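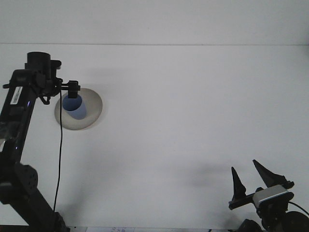
그림 3. 무채색 조건의 작업면과 벽면. 흰색 상판과 밝은 회백색 벽의 경계가 가는 수평선으로 나타난다.

4.2 작업면과 배경 벽면의 명도 대비가 시각적 피로에 미치는 영향

사무 및 실험 공간의 실내 마감은 오랫동안 조도 기준을 충족하기 위한 보조 수단으로 다루어져 왔다. 그러나 동일한 조도에서도 작업면과 벽면의 명도 차이에 따라 재실자가 보고하는 눈부심과 피로의 정도는 상당히 달라진다. 앞 절에서는 조명 기구의 배치를 고정한 상태에서 벽면 색상만을 변화시킨 결과를 제시하였다. 본 절에서는 작업면과 벽면이 모두 무채색 고명도로 마감된 조건을 중심으로, 두 면의 경계가 지각되는 방식과 주관적 피로 사이의 관계를 검토한다.

그림 3과 같이 두 면의 명도가 서로 근접한 경우, 경계는 색채의 차이보다 작업면 끝단의 옅은 음영에 의해 지각된다. 코코(Tiziana Cocco)는 이러한 경계를 '약한 수평 단서'로 명명하고, 시선이 작업물에서 벗어날 때 초점 거리를 다시 설정하는 기준으로 기능한다고 보았다. 이 견해에 따르면 수평 단서가 지나치게 약해질 경우 재실자는 원경을 응시하더라도 안정된 조절 상태에 도달하지 못한다. 반면 가르바(Hadiza Garba)는 약한 단서 자체보다 넓은 고명도 면적이 시야에서 차지하는 비율이 피로의 주된 요인이라고 주장하였다. 두 견해는 상호 배타적이지 않으나, 마감재 선정에 대한 함의는 서로 다르다. 전자는 경계부의 처리를, 후자는 벽면 전체의 반사율 조정을 요구하기 때문이다.

본 연구에서는 두 견해를 함께 검증하기 위하여 세 가지 마감 조건을 설정하였다. 첫째는 작업면과 벽면을 모두 무광 백색 계열로 마감한 조건(이하 W-W), 둘째는 벽면만을 중명도 회색으로 마감한 조건(이하 W-G), 셋째는 W-W 조건에서 작업면 끝단에 어두운 띠를 부착한 조건(이하 W-B)이다. 실험은 프레르코르스카(Prerkorska) 연구동의 북측 실에서 수행하였으며, 외부 주광의 영향을 배제하기 위하여 모든 창을 차광하였다. 작업면 조도는 400 lx로 유지하였고, 광원의 색온도는 4,000 K로 통일하였다. 벽면 도장에는 네그리(Negri) 사의 무광 수성 도료를, 작업면에는 윤홀름(Jundholm) 사의 무광 상판을 사용하였다. 두 자재는 모두 정반사 성분이 낮아 반사 눈부심에 의한 교란이 적다고 판단하였다.

참여자는 43명으로, 전원이 세 조건을 모두 경험하도록 조건 순서를 역균형화하였다. 참여자는 각 조건에서 약 2,000자 분량의 인쇄된 지문을 교정하는 과제를 수행하였고, 과제 종료 직후 시각적 피로 설문에 응답하였다. 설문은 눈의 건조감, 초점 흐림, 눈부심, 두중감의 네 개 하위 영역으로 구성하였다. 과제 수행 중 참여자가 지문에서 시선을 떼는 행동은 별도의 관찰자가 기록하였으며, 관찰자에게는 연구 가설을 알리지 않았다. 지문의 난이도가 조건 간에 편중되지 않도록 사전 조사에서 교정 소요 시간이 유사한 지문만을 선별하였다.

분석 결과, 눈부심 영역에서는 W-W 조건의 점수가 W-G 조건보다 높게 나타났으며, W-W 조건과 W-B 조건 사이에서는 유의한 차이가 확인되지 않았다. 이는 눈부심의 지각이 경계부의 처리보다 고명도 면적의 크기에 좌우된다는 가르바의 주장에 부합한다. 이에 비하여 초점 흐림 영역에서는 W-B 조건의 점수가 W-W 조건보다 낮았고, W-G 조건과는 유사한 수준을 보였다. 어두운 띠를 부착한 것만으로 벽면 전체를 회색으로 마감한 것과 유사한 결과가 나타난 점은 코코가 제시한 수평 단서의 기능을 지지하는 것으로 해석할 수 있다. 건조감과 두중감 영역에서는 조건에 따른 일관된 경향이 관찰되지 않았다.

시선 이탈 행동의 양상 또한 조건에 따라 달랐다. W-W 조건에서 참여자는 시선을 짧게 여러 차례 옮기는 경향을 보였으며, W-B 조건에서는 이탈 횟수가 줄고 한 차례의 지속 시간이 길어졌다. 다만 관찰 기록은 안구 운동 측정에 의한 것이 아니므로 응시 지점을 특정할 수 없다. 따라서 참여자가 실제로 경계부를 응시하였는지에 대한 판단은 유보한다. 과제 후 면담에서 일부 참여자는 W-W 조건에 대하여 "벽까지의 거리가 잘 느껴지지 않는다"고 진술하였고, 다른 참여자는 같은 조건을 "가장 깨끗하고 집중하기 좋은 방"으로 평가하였다. 선호와 피로가 반드시 일치하지 않는다는 점은 플레빈(Plevine) 청사의 개보수 사례를 다룬 2.3절의 논의와도 연결된다.

이상의 결과를 적용할 때에는 다음의 사항을 고려하여야 한다. 본 실험의 조명은 확산광 위주로 구성되어 있어, 국부 조명을 병용하는 공간에서는 작업면 끝단의 음영이 보다 뚜렷하게 형성될 수 있다. 이 경우 W-W 조건과 W-B 조건의 차이는 축소될 가능성이 있다. 또한 과제가 인쇄물 교정에 한정되어 있으므로, 화면을 주로 사용하는 업무에 결과를 그대로 확장하기는 어렵다. 화면 자체의 휘도가 배경 벽면과 이루는 대비는 별도의 변수로 다루어야 하며, 이에 관한 분석은 4.3절에서 제시한다.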